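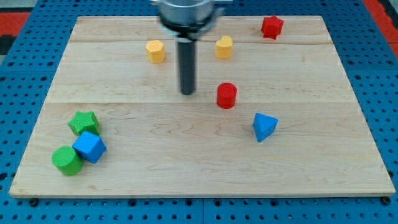 Aktueller Stand: Brett auf der blauen Lochplatte, Formsteine aufgelegt

Forum > Holz und Oberfläche > Verleimen und Flächen

Thema: Ahornbrett auf Lochplatte, Fugen zeichnen sich ab

fugenleim_k
Beiträge: 31
Geschrieben am 23.03.25

Moin,
ich habe aus drei Brettstreifen eine Auflage verleimt, die flach auf einer Lochplatte liegt. Holz wurde mir als Ahorn verkauft, Restposten von Zumura. Verwendung: Unterlage für Formsteine aus Kunststoff (Herz, Stern, Zylinder, Sechseck und so weiter), die darauf sortiert und umgesetzt werden. Die Steine haben eine feine kreuzweise Struktur auf der Oberfläche.

Geschliffen bis Korn 180, danach nichts. Jetzt zwei Fragen:
a) Eine Fuge liegt im oberen Drittel, die andere knapp über der Mitte. Beide sind zu sehen und mit dem Fingernagel auch zu spüren. Nachschleifen oder lassen?
b) Welche Oberfläche, wenn die Steine nicht rutschen sollen, das Brett aber abwischbar sein muss?

Lineal liegt quer zur Faser ohne Lichtspalt auf, ausgenommen an den Fugen.

plan_und_eben
Zu a): Ziehklinge, dann mit 180 in Faserrichtung drüber. Eine spürbare Fuge ist ein Absatz, der entsteht beim Pressen, wenn die Streifen gegeneinander wandern. Beim nächsten Mal Zulagen quer auflegen und erst mit halbem Druck spannen.
Zu b): Hartwachsöl, zwei dünne Aufträge, nach jedem den Überstand abnehmen.

Lochraster
Widerspruch zu b). Wachshaltige Oberflächen sind für stehende kleine Teile ungünstig. Der Zylinder hat eine kleine Standfläche, den schiebt man beim Absetzen gern ein Stück mit. Ich würde matten Wasserlack nehmen, dünn, Zwischenschliff und fertig. Lässt sich genauso abwischen.

Andere Frage: Was ist das Dunkle an der Unterkante, links und rechts? Schraubenköpfe oder Füße?

plan_und_eben
Matter Wasserlack auf Ahorn sieht nach einem Jahr aus wie Küchenfolie. Und die Reparatur ist aufwendig, Öl bessert man stellenweise aus. Das Rutschen halte ich für überschätzt, die Steine sind doch strukturiert.

Lochraster
Die Struktur hilft wenig, wenn beide Partner hart sind. Optik war nicht gefragt, gefragt war Abwischen und Haftung.

fugenleim_k
Zur Befestigung: Schrauben. Sie gehen durch das Lochraster, Unterlegscheiben sind drin. Fest angezogen.

holzfeuchte_messen
Fest angezogen ist der eigentliche Fehler hier. Massivholz quer zur Faser fest mit einer Platte verschraubt, die nicht mitarbeitet: Das Brett kann weder schwinden noch quellen. Entweder wirft es sich, oder eine der Leimfugen geht auf. Abhilfe: auf einer Seite fest, auf der anderen Langloch mit Scheibe, nur handfest angezogen. Bei Lochplatten reicht oft schon das Spiel im Loch, wenn die Schraube dünn genug gewählt ist.

Außerdem Oberfläche immer auf beiden Seiten auftragen, auch auf der Unterseite. Gilt für Öl und Lack gleichermaßen.

plan_und_eben
Bei der Breite von drei Streifen reden wir über Bruchteile eines Millimeters. Richtig in der Theorie, hier praktisch ohne Folgen.

holzfeuchte_messen
Zwischen Heizperiode und Sommer kommt da mehr zusammen, als du ansetzt. Ich habe im Oktober eine vergleichbare Auflage zerlegt, Fuge auf halber Länge offen. War ebenfalls beidseitig fest verschraubt.

kanthobel
Frage am Rande: Warum überhaupt Leimholz? Eine Birke-Multiplexplatte, fertig kalibriert, hat keine Fugen, arbeitet kaum und darf verschraubt werden, wie man will.

fugenleim_k
Das Holz war vorhanden und die Maserung gefällt mir, leicht wellig, hellbraun bis cremefarben. Die farbigen Steine heben sich darauf gut ab, Gelb mit etwas weniger Kontrast als Rot und Blau. Multiplex wäre vernünftiger, das stimmt.

kanthobel
Für Gelb auf hellem Holz könnte man beizen. Grau, stark verdünnt. Bei Ahorn vorher Probestück, der wird schnell fleckig.

Lochraster
Bitte nicht beizen. Abrieb an den Kanten der Steine, und nach kurzer Zeit gibt es helle Stellen an den Absetzpunkten. Wenn Kontrast nötig ist, andersfarbige Steine nehmen. Bei Fultow gab es die Formen zuletzt auch in dunkleren Tönen, ob noch lieferbar, weiß ich nicht.

fugenleim_k
Beize fällt weg. Zwischenstand: Fugen mit der Ziehklinge abgenommen, 180 nachgeschliffen, gewässert, nochmals leicht geschliffen. Absatz nicht mehr tastbar, die Linien bleiben sichtbar. Rechte Schraube sitzt jetzt mit Spiel.

Für die Oberfläche mache ich zwei Probestücke aus dem Verschnitt, eins geölt, eins lackiert, und kippe beide mit einem aufgestellten Stein an, bis er rutscht. Winkel trage ich hier nach.

holzfeuchte_messen
Beim Kippversuch den Herzstein nehmen und zusätzlich den Zylinder. Letzterer könnte je nach Höhe umfallen, bevor er rutscht, dann ist der Wert nicht verwertbar.

plan_und_eben
Und das geölte Stück vorher vollständig aushärten lassen, sonst misst du die klebrige Restschicht.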